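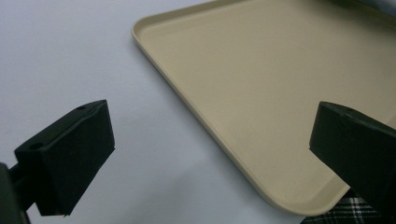

Jaws open at the near corner of the tray.

Pravenley Help > Grippers and End Tools > Upkeep > Finger pads

Search questions Go

Replacing worn padding on Sullell hand-held gripper fingers

Asked in November

We run a Sullell hand-held gripper for tabletop pick work, mostly trays and plates. The padding on the inner faces of the fingers is going. It started as a little fuzz along the bottom edge and now it's ragged on both sides. I pressed the loose bits down with superglue and they came back up within a day.

Two things I need to know before I order anything. Do you replace only the padding, or swap the whole finger? And does new padding change the closed position enough that I have to set zero again? The manual covers zero in half a page and says nothing on padding. The log shows 103 hours since the fingers were fitted, if that matters.

3 answers

Answer 1 (accepted)

Replace only the padding unless the finger itself is cracked or bent. Superglue dries hard and makes the next strip lift sooner, so get all of it off.

What I do on ours:
Power off and take the fingers off the arms. Mark left and right.
Peel the old padding from the base end. Warm it with a hair dryer if it tears.
Scrape the glue with a plastic blade, then go over the face with 400 grit paper and wipe with alcohol. Let it dry.
Cut the new strip a hair short at the bottom so there is no overhang to catch.
Press it on, clamp the two fingers face to face with wax paper between, leave overnight.

Yes, set zero again. New padding is thicker than worn padding, and with the old zero the motor keeps pushing after the faces have met. Close slowly until they just touch, save, open all the way, close again and check. 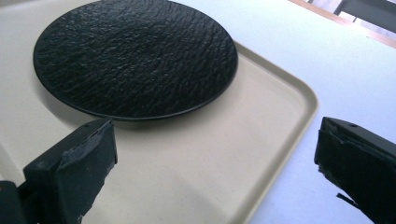
Wear on the inner faces usually gets noticed late, when things begin to slip, so I look at ours before every long run. I check with the jaws open, from behind, which is how you see it when you're working anyway. With the edges torn and peeling on both fingers like these, I would do the pair together. Look below the right finger too, near the base, where there's a thin black strip hanging down. Find out what it belongs to before you take anything off. If it's padding, it goes with the rest. If it's a strap, fasten it back up so it can't drag across a tray rim. A rough plate like the black one is hard on soft padding, so expect to be doing this again. We change ours every 500 grips on stoneware and leave it longer on plastic.

Answer 2

just use Saber grip tape from the hardware store, works fine

Answer 3

Agree with the first answer except for the overnight clamp. Ours were fine after four hours. I also would not sand if the finger is printed, the face goes out of flat very easily. Alcohol and a plastic blade were enough.

Claltham sells precut strips but the last ones I got were too wide and I had to trim them anyway.

Comment from the asker: Did both fingers, and zero was off as you said. The strip was old padding. Thanks.

Pravenley Help uses cookies to remember your settings. Accept Manage choices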